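Moisture Uptake in Corrugated Board Stored in Unheated Sheds
Materials and Packaging Project, Final Report
Ruby-Lee Ormsby and Natalie Whiteley
Submitted 2021-09-12

1. Background

Corrugated board loses stiffness as it takes up water from the air. Growers and small shippers often keep flattened cartons in sheds with no heating or lining, and the cartons are then packed and stacked as if they had come straight from the supplier. The aim of this project was to measure how much water plain brown board takes up under shed conditions and how far its edge strength falls as a result.

The work was limited to single-wall board without wax or film. Printed and coated grades were left out.

2. Materials

Board was bought as flat sheets from Cheetham in one order, so that all samples came from the same run. Test pieces were cut with a steel rule and a fresh blade, with the flutes running parallel to the short side. Pieces with crushed flutes at the cut edge were thrown away and cut again.

The shed used for storage is at Neltedbridge. It has a concrete floor, metal cladding and a gap under the eaves on the south side. A second set of pieces was kept indoors at Hutum as a control.

3. Method

Each piece was dried in an oven, weighed, labelled in pencil and placed in one of three positions: on the floor, on a pallet, or on a shelf 2000 mm above the floor. Pieces stayed in position for 8 weeks. Weighing was done on a balance supplied by Ustex, which was checked against a 200 g reference mass before each session.

Moisture content was worked out as the mass of water divided by the mass of the wet sample. Edge crush testing was carried out within 5 minutes of a piece leaving its sealed bag. Early trials showed that longer delays gave scattered results, and those trials are not included.

4. Results

Floor pieces had the highest moisture content in every week of the trial. Pallet pieces followed the same pattern at a lower level. Shelf pieces were close to the indoor control during dry weather and moved away from it after rain.

Edge crush strength fell as moisture content rose. The fall was steeper for floor pieces than moisture content alone would predict. Several of these had visible waviness in the bottom liner, and failure began there in most tests.
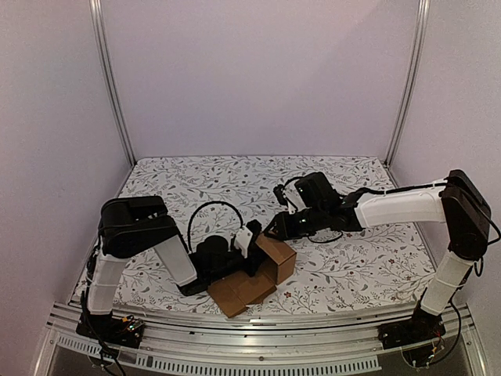 Drying the floor pieces again brought back part of the lost strength but not all of it. The remaining loss was greatest in pieces that had been through more than one wet period. This agrees with the general view in the literature that cycling does more harm than a steady high humidity, although our trial was not designed to separate the two effects.

5. Sources of error

Shed humidity was logged at one point only, near the door. Conditions at the back wall were probably damper. The flute direction was checked by eye, and a small misalignment would lower the measured strength. One batch of labels smudged and the pieces concerned were excluded.

6. Recommendations

Flat cartons should be kept off concrete, and a pallet with a plastic sheet under it is the least that should be used. Stock that has been visibly wet should go to light goods or to recycling. A repeat trial starting in December would cover the warmer months, and should include loggers at floor level and at the back wall. Double-wall board could be added if oven space allows.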